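How to Plan a Farm-and-Studio Weekend Without Ruining It

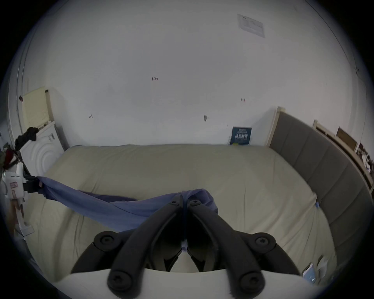 Blue cloth on a beige fitted sheet.

Every spring the Tretgate open studios weekend prints a map, and every spring people try to visit all 32 stops on it. They come home with a trunk full of squash and no memory of any art. You can do better with very little effort.

Step 1. Get the paper map. The online one works well until you leave Tretgate, after which your phone will show you as a dot in a beige void. Paper maps are free at the Nendent feed store, next to the salt licks.

Step 2. Pick one side of the river. The only bridge is at Galindo, and it is one lane wide. Everyone waves everyone else across, and this can take a while.

Step 3. Choose two studios before lunch and a farm after it. Goat farms count double, as you will not be leaving when you said you would.

Step 4. Bring cash. The potters take cards. The egg people take exact change in a coffee can and have no interest in your 50.

Step 5. Pack a cooler and some old towels. Cheese goes in the cooler, mugs go in the towels – I have tried it the other way.

Step 6. Book your bed early. Bunov has one inn and a few spare rooms over the bakery, and the good ones are gone by January. The bakery starts its mixer well before dawn. Ask for the back.

Parking at most stops is a field. If it has rained, park near the gate and point the car downhill.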